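叠衣台故障图集:夹爪停不下来的那几次

Prestard 的叠衣程序三月上线时,说明里写着连续运行4,000次无安全停机。我对这个数一直有保留。“无安全停机”也可以理解成该停的时候没停,而我们碰到的恰好是后一种。

出问题的是夹爪的力限。布料被桌沿挂住时,力值应当触顶,手臂应当松开后退。日志里有61次触顶,手臂照样往回拽。Prestard 的答复是“传感器偶发漂移”。偶发到什么程度,他们没有写。Kļaviņa 送来的替换传感器装上以后,头200次没有报警,随后老毛病又来了,所以我不太相信漂移这个说法。

更让人不放心的是急停。按下按钮,手臂先把当前动作走完才断力。厂家管这叫“受控停止”,手册第二版里才补了一行小字。手指夹在布和桌沿之间的人,大概不会欣赏这种受控。Gruserstead 那边用同一版固件,报过同样的现象,工单挂到现在,状态还是“处理中”。

这一页发布于2020年7月22日,固件没有更新,下面的说明以后可能要改。
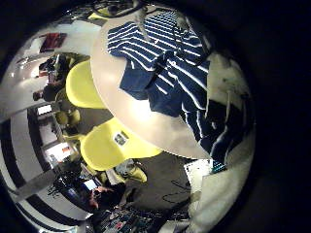 Ohemaa Nyarko 留言说,她不同意把账全算在传感器头上:Skisis 的控制器在低速段会对力值做平滑,峰值被抹掉了,换多少个传感器都一样,要查就先把平滑关掉再跑一遍。

圆桌上的深蓝细条纹衣服,一部分垂在桌沿外。力限最容易出事的就是这种摆法,Prestard 的验收清单里却只有平铺在桌面中央的布料。

平滑关掉以后的测试还没排上。厂家建议先跑满3,000次再下结论,我的意见是急停没改好之前一次也不要跑。原始日志可以来信索取,触顶的时间点都标了,急停的几段单独存了一个文件。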